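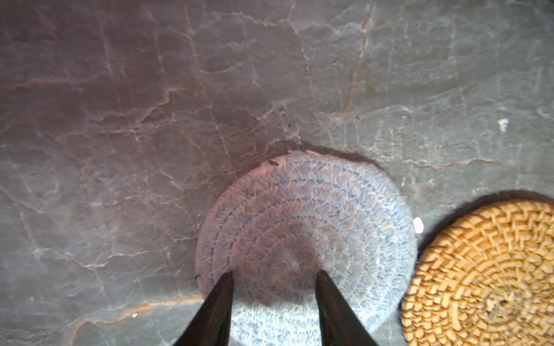 *Dark gray slate with pale veins and two orange-tinted ones.*

Mar 24, 2024

I finally closed my account with Preltix this week. I had been paying for their meal planning app since October, at 12 dollars a month, and in that time I cooked maybe nine of the meals it picked for me.

The idea was fine. You tell it what you like, it makes a list, you shop once. My trouble is that I don't know on a Sunday what I'll want on a Thursday. By midweek I had half a cabbage going soft and was eating toast.

So I went back to the paper notebook. It has 26 recipes in it, most copied from library books, and I know which ones work. The lentil soup works. The baked rice works if you leave the lid alone for 40 minutes. The fish pie is a lot of washing up and I only make it when someone is coming over.

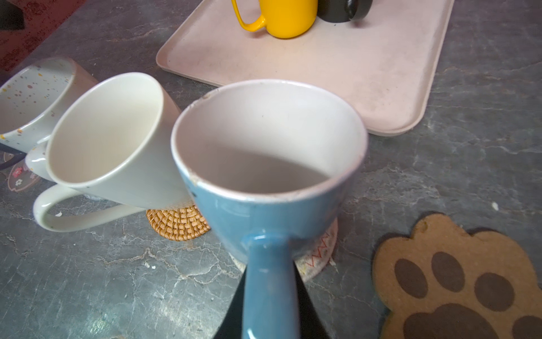
Shopping has changed too. I used to do one big trip to the supermarket on Staniforth Road, and now I stop at the small grocery near the bus station two or three times a week. It costs a little more per item — onions especially — but I throw out much less. The bill comes out close to even.

I did miss one thing from the app, the running grocery list on my phone. I tried keeping one in a plain notes file and it does the job. Milk, eggs, rice, whatever ran out.

Next I want to learn a decent flatbread. The notebook has one, but my copy leaves out how much water to use, so I'll have to get the book out again.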